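Plomis hand grippers, six weeks on
By Sota Minami, 16th April
2 comments | 23 shares

We bought a pair of Plomis grippers for cloth folding. Grip is good, even on thin mesh gathered into a ridge. The trouble is release. After 100 folds the right-hand jaws began to stick shut, and one jam tore a cloth. 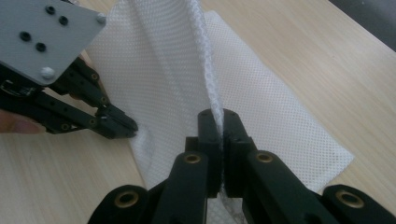 Faults and fixes

Cleaning the pivots helped for a day. Plomis sent new springs, which have held so far. Keep fingertips away from the linkage when freeing a jam, as mine got nipped. Fine for light fabric, but order spares.

We use cookies. Accept | Settings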